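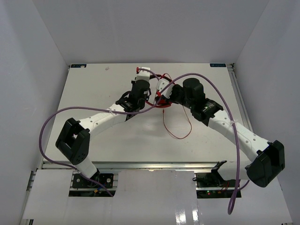 **FOR RELEASE 1/14/20**

# Noneck Racing adds a second car and takes on the full Gallum Touring Series

Hi, Cinzia Russo here. I started Noneck Racing, I drive the number 35 hatchback, and this year I'm also writing the press releases, so please bear with me!

We are going racing with 2 cars this season. I've wanted to type that sentence for a very long time. We'll run the whole Gallum Touring Series, starting with the opening round in March at Iklow, a short, bumpy track with a first corner that everybody arrives at much too fast (me included – I spent a good part of last year's race in the gravel there).

The second car was bought as a bare shell and we've been building it up over the winter. It has the same engine and gearbox as mine, which means one set of spares in the truck and a lot less swearing when something breaks late on practice day. The cage is in, the seat is in, and the wiring is nearly finished. Paint will be dark green with a cream roof, same as the first car, and the mirrors will be yellow on the new one so the pit wall can tell us apart.

Who's driving it? We're still testing people. I've promised the drivers that I won't talk about lap times or put names out before we've signed something, and I'm sticking to that. You'll get another release from me when it's settled.

I'm also really happy to say that Zein is staying on as our main partner. They make brake pads, and last season we went through an awful lot of them. Between testing and races my car covered 1,463 miles, and the brakes were never what stopped us. A fuel pump did that once, and so did I, at Iklow, as mentioned.

Our open evening is back too. Last year almost 2,000 people came through the gates, and we ran out of hot dogs before it got dark. We're ordering more. Kids can sit in both cars, the crew will do tire-change practice in the yard, and I'll be around all evening if you want to talk about suspension – or anything else, but I'd love it to be suspension. Entry is free and the date will go up on our website once the track confirms the test schedule.

Reporters who'd like a passenger ride at the preseason test should get in touch soon, as seats are limited and you'll need to be fitted for a helmet.

**Press contact:** Cinzia Russo, Noneck Racing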